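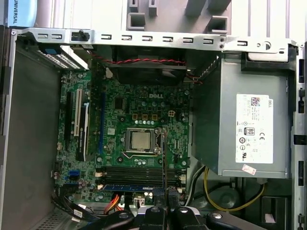 Home | Issues | Authors | Submit | Contact
Category: Manipulation and End Effectors
20/07/2024 by Rokeya Abeysekara, Veikko Heinonen and Tin-yau Tu

4. Gripper Comparison on the Desktop Disassembly Task

4.1 Setup

We compared three grippers on the same arm: the Indora parallel jaw, the Moreo linkage gripper, and the Cassim two-finger gripper with its stock pads removed. All three were driven by the controller described in Section 3, with the same force limit and the same approach speed. Only the tool offset and the closing width were changed between grippers.

The task has four steps. The arm reaches the retention lever of the processor socket with a thin rod, releases it, withdraws, and then grasps a memory module by its upper edge. The case lies on its side with the cover off. Its position on the bench was shifted by up to 60 mm between trials so that a stored path could not be replayed. Each gripper was given 300 trials, split evenly between two operators.

4.2 Clearance inside the case

Clearance was the main source of differences between the grippers. A gripper that works well on a bare board can fail in a closed chassis, and the wrist has to be tilted to bring the fingers in past the walls. Figure 7 gives a view from the wrist camera during this part of the work. The case fan sits close beside the gripper at the right, and on the left the supply cables hang loosely gathered in a single white tie. We treated both as keep-out regions in the planner. The cable region was drawn larger than the cables themselves, as their shape varies from one machine to the next. 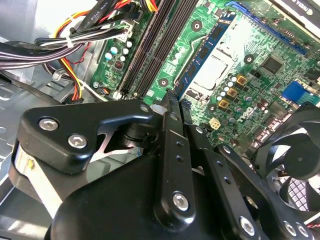 Figure 7. Wrist camera view into the open case, with the memory slots and processor socket beyond the gripper linkages.

The Indora jaw has the narrowest body and needed the least tilt, but its short fingers put the palm close to the capacitors near the socket. The Moreo linkages are longer and reach the board more easily. Their drawback is that they hide part of the board from the wrist camera, and the pose estimate had to be taken before the final descent and held from there. The Cassim fell between the two on both measures.

4.3 Failures

Trials were stopped by hand if the force limit was reached twice in a row. Most stops happened at the memory step, when one finger landed on the neighboring slot. Stops at the lever were less common and were nearly all due to the rod slipping off the lever tip. Menaka Gamage reviewed the force logs for these trials and found that the slip could be detected before the rod lost contact. We did not use this signal in the present tests. It is included in the controller released in September with the Udwood task set.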